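Call for participants: manipulation open day at Plallex, November

Plallex is looking for people to take part in the hands-on sessions of its November open day. The sessions are run by the handling group under Helmut Kuhlmann. Visitors on the public tour will be able to watch from the walkway. Participants work at the tables.

What participants do

Each participant works at a table with a hand-held gripper and carries out short household tasks: folding a cloth, moving small items from one spot to another, opening and closing containers. The gripper is held in one hand and operated by a trigger. A camera on the tool records the fingers and the work surface. Recordings are stored per task, with the participant number and the table number.

A session lasts two hours including instruction. The first part is practice and is not kept. After that the operator reads out a task card, the participant performs the task, returns the fingers to the open position above the table and waits for the next card. Tasks that fail are recorded as failed and are not repeated unless the card says so. Speed is not scored.

Last year's sessions produced 2,779 recordings, of which 676 were rejected, mostly for incorrect start position or for a second hand entering the work area. Instruction has been lengthened for this reason.

Who can apply

Applicants must be 18 or older and able to stand for the length of a session with short breaks. Seated places are available at table 5; state this in the application. Left-handed applicants are welcome and should say so, as the tables are set up in advance. Normal or corrected vision is required. No technical background is needed, and employees of Zelis and Siddiqui may apply on the same terms as everyone else.

Applicants who took part last year may apply again but will be placed after first-time applicants.

Clothing and personal items

Sleeves must be short or close-fitting. Rings, bracelets and watches are to be removed before practice begins. Lockers are provided. Phones stay in the lockers. Long hair must be tied back.

Equipment

The finger pads are soft and wear with use. Participants are asked not to pull at them, trim them or press loose material back into place. Report anything that changes the grip, such as an object slipping or turning between the fingers, to the operator at the table.
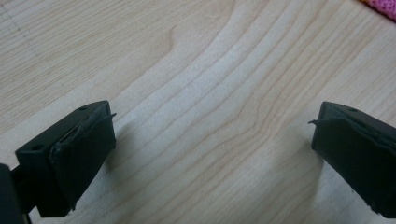
Before each recording the fingers should be fully open and level with one another, with nothing between them. The operator checks this on the monitor and gives a verbal start. Participants who begin before the start signal will be asked to put the object down and return to the open position. Do not rest the tool on the table between cards; use the cradle on the right-hand side.

Demonstration

After the morning session Karlijn Nijs will demonstrate the Pokier arm performing a selection of the same tasks from recorded data. The demonstration is open to participants and tour visitors. The arm works behind a screen and the area inside the yellow line is closed while it is powered. Questions are taken at the end.

Compensation

Participants receive a fixed fee per completed session, paid by bank transfer, and lunch. Travel is reimbursed at the public transport rate on presentation of a ticket. Participants who withdraw partway through are paid for the time worked.

Data

The tool camera is pointed at the table. Faces are not recorded intentionally, and any recording in which a face appears is deleted. Audio is not recorded. A consent form is sent with the confirmation and must be signed before practice. Questions about storage and deletion go to Bart Groen.

How to apply

Send your name, age, dominant hand and preferred session (morning or afternoon) to Ans Verbeke, handling group, Plallex. Mention any allergy to rubber or latex. Incomplete applications are returned once for correction. Confirmed participants report to the side entrance at 8:30 a.m. or 1 p.m. and ask for Ans Prins, who assigns tables and locker keys.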